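Hand-Held Gripper Demonstrations: Frequently Asked Questions
Plikalico Demonstration Program, Participant Services

These answers apply to all persons who record demonstrations for the program, whether at the Skisasia building or at an approved home address. Participants who use the remote-control stations should also read the section on remote sessions.

General

What is a demonstration?

A demonstration is one complete performance of a listed task, carried out by a person with the hand-held gripper or through a remote-control station. The recording is later used to train a robot to perform the same task. Folding one towel is one demonstration. Folding a stack of towels is several, and each must be started and stopped separately.

Do I need experience with robots?

No. Participants complete a training session of 55 minutes, followed by a short practice set that is reviewed by Jyoti Kaushik or a member of her staff. Most participants are approved after the first practice set. Those who are not may submit a second.

How many demonstrations does a task require?

The number is set for each task and appears on the task sheet. A participant is normally assigned 100 demonstrations of a task before moving to another. The drawer-closing task, which closed in October, reached 2,181 accepted demonstrations from all participants combined.

May I choose my tasks?

Participants may state a preference for kitchen, laundry or desk tasks. Preferences are met where possible but cannot be guaranteed.

Recording with the hand-held gripper

How fast should I move?

Move at a steady pace, somewhat slower than you would with your bare hand. Do not pause in mid-task to think. If you lose your place, stop the recording, mark it as incomplete and begin again.

May I use my free hand?

Only where the task sheet says "two hands." In all other tasks the free hand must stay out of the camera's view.

What happens if I drop an object?

Pick it up with the gripper and continue, provided that it is within easy reach. A recovered drop is accepted and is often useful. If the object has fallen to the floor, end the recording.

Should I vary how I do the task?

Yes. Change the starting position of the objects between recordings, and approach them from different sides. Do not vary the end result, which must match the task sheet.

Remote sessions

How does a remote session differ?

The participant sits at a station and moves a robot arm by means of two hand controllers. A supervisor is present at all times and holds the stop button. Remote sessions are booked through Fulgencio Sarmiento and may not begin before 9 a.m.

Why does the arm lag behind my hand?

A small delay is normal. Wait for the arm to settle before closing the fingers. If the delay grows during a session, inform the supervisor, who will restart the station.

Care of the equipment

How should the finger pads be kept?

The black pads on the two fingers collect dust and lint in ordinary use. A light scattering of specks does not affect a recording. Wipe the pads with a dry cloth at the end of each session - do not use water, alcohol or tape. Open the fingers fully before wiping, and keep the cloth clear of the metal rail and of the thin cable that runs across the pad. 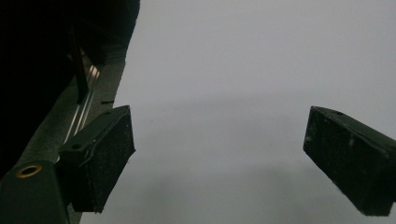
When should a pad be replaced?

Report a pad that is torn, has come loose or no longer grips a sheet of paper. Replacement pads are issued by the equipment desk and must be fitted by staff. Please do not glue a pad back in place.

May I adjust the rail or the bracket?

No. Any change to these parts alters the measured opening of the fingers and requires the unit to be calibrated again. In one review, 1,237 recordings had to be set aside after a bracket was tightened at home.

Review and payment

Who reviews my recordings?

Each recording is checked first by the Nidesix software and then by a reviewer. Results are posted to your account with a reason for any rejection.

Can I appeal a rejection?

Yes. Write to Hemant Vashisht in Participant Services and give the recording number. Appeals are decided by a reviewer who did not see the recording the first time.

Am I paid for rejected recordings?

Payment is made for time in session, including time spent on recordings that are later rejected. Recordings made outside a booked session are not paid.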